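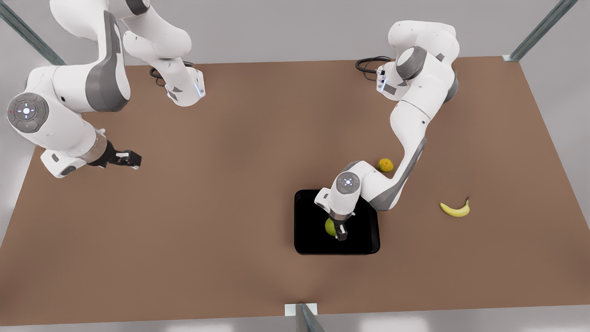 4. What the officers did at the table

Map tables were where I spent most of my time at Flasora, and I should say up front that I didn't go there to study them. I went to study orders: how a brigade staff on exercise turns a commander's two or three sentences into something a battalion can act on by nightfall. But the staff kept getting up from their desks and drifting back to the table, so I drifted with them. If you look down on a big flat surface from high up, you get the whole rectangle at once, far edge and near edge together, and it all seems equally easy to get at. Standing beside one is a different business. The near edge is yours, the far edge belongs to whoever is over there, and the middle is where the arguments happen. Most of what I have to say in this section comes out of that difference.

4.1 Who stands where

The staff course at Flasora runs its planning exercises with six officers to a syndicate: one plays the commander, one the chief of staff, and the rest take operations, intelligence, logistics and engineers. There are no assigned places at the table. I asked one of the instructors about this early on and he looked at me as if I'd asked who assigns people to sides of a campfire. And yet by the second exercise the places had settled. The commander took the edge that faced the enemy's ground, so that the map read the way a person walking forward would see it. The operations officer stood at the commander's right or left shoulder. Logistics ended up at the back corner, nearest to the rear areas and the supply routes, and (this is the part I came to care about) nearest to the door.

I don't want to make too much of the door. People go in and out all day in a headquarters, and the logistics officer goes out more than most, to chase fuel figures and vehicle states. But when you are at the back corner and you've just come in from the corridor, you have missed the last bit of talk, and you're looking at the map from behind everybody's elbows. In my notes from the first three exercises the logistics officer asks "where are we?" more than anyone else does. The commander hardly asks it at all. I had put this down to personality until the syndicates rotated roles and the question moved with the job.

Suha Darwish, who taught the logistics block and was very patient with me, had seen the same thing for years and had a much blunter way of putting it. "The plan gets made at the front of the table and gets paid for at the back," she told me over a terrible coffee. She used to make her students swap corners halfway through a planning session. They hated it, she said, mostly because the commander then had to read the place names upside down. She also said the estimates got better, though she hadn't kept any record of it and I can't check, so I pass it along as her view and leave it there.

4.2 Pointing, and what gets written down

My second observation is about hands. Staff officers are taught to speak in grid references, and on paper they do. At the table they point. "We push these two through here, and then this lot comes round behind." Everyone at the table understands perfectly. The clerk at the desk with the log, who is supposed to be recording the decision, has nothing to write.

I have the logs from the Hattar exercise, which was the longest of the ones I attended, and they come to 1373 entries. I read them all against my own notes (it took most of September and I wouldn't recommend it). The entries are fullest when somebody is on the radio, because then the place has to be said aloud. They go thin when the whole staff is together at the table, which of course is when the biggest choices are being made. There is a stretch of 50 minutes on the second morning when the commander changed his mind about which of two river crossings to use, went back, and changed it again. I was standing right there. The log for that stretch has one line in it, and the line says that the planning group met.

I don't think anyone was being careless. The clerk, a corporal who wrote faster than I ever could, told me she used to walk over and ask for the name of the crossing, and that she'd been told more than once to wait until they had finished. By the time they finished, there was only the result to record. So the written history of the exercise says the northern crossing was selected, as though it had been sitting there waiting to be picked, and the hour when it nearly wasn't selected has gone.

This matters for people like me who use headquarters logs as a source. We've tended to read a quiet log as a quiet headquarters. After Hattar I read it the other way, or at least I stop and wonder. A run of radio traffic and then a sudden gap may well be where the table took over.

4.3 Screens on the wall

The obvious answer is to do it all on a screen, and the course had started to. Drevico, the planning software they were trying out, keeps a copy of every mark anybody makes, with the time and the name. From a historian's point of view that sounds like a dream. I was very excited about it for two days!

What I saw was that the syndicate using Drevico split itself in half. One officer drove the software, and that officer became, without anyone deciding so, the person through whom every idea had to pass. The others stood behind the chair and talked at the back of a head. Ideas that would have been tried out with a finger in half a second now had to be asked for, so fewer were tried. One of the captains said to me that with a finger you can be wrong for free. I've thought about that a good deal. A mark in Drevico has your name on it, and these are people at a stage in their careers when reports are being written and lists for promotion are being drawn up somewhere else. They were polite about the software and then went and crowded round the old table during the breaks.

To be fair to it, the screen did help the back corner. With the map up on the wall there is no back corner, and the logistics officer in that syndicate spoke earlier and for longer than any of the others I had watched. She objected to a move on the first afternoon on grounds of road capacity, and the move was dropped. I can't picture that happening from behind everyone's elbows. One syndicate is one syndicate, though, and she was also simply a forceful person, so please don't hang a policy on it.

4.4 The Kisville comparison

I had hoped that Kisville would give me a clean comparison. The headquarters there is a working one, with a proper garrison attached and a staff who have been together for a while, and the commander kindly let me sit in for five days. It turned out to be so different in its habits that I've mostly kept it out of the argument.

For one thing, the table was tiny. Three people could lean on it and the rest got out of the way. For another, the staff knew each other so well that they hardly pointed, and hardly spoke. The operations officer would raise an eyebrow at the chief of staff and some company would be moved. I filled very few pages. What I did notice was that the log at Kisville was better than anything I'd seen at Flasora, and the reason seemed to be the log keeper, a warrant officer with long service who stood at the table along with everyone else and interrupted whenever he liked. "Which bridge, sir?" he'd say, pen up, and the brigadier would stop and tell him which bridge. No corporal on a course could have done that. Rank did some of the work, but I suspect age and familiarity did more.

So if I were asked what I'd change at Flasora (I was asked, on my last morning, by the head of the course), I'd leave the furniture alone and move the log keeper. Put that person at the table with permission to interrupt. He wrote it down, which pleased me, and then said that the clerks were needed for the radios.

4.5 Some limits

I watched officers who knew they were being watched, and on a course where they were also being graded. I'm a civilian and missed plenty, especially in the first week, when I couldn't tell half the unit symbols apart and was too shy to say so. I didn't record sound, which was a condition of being let in, so the quoted remarks come from notes I wrote up the same evening. Where two people remembered an exchange differently I have gone with my notes and said so in the appendix. The river crossing is the worst case of this. The commander, when I showed him a draft, was quite sure he had only changed his mind once.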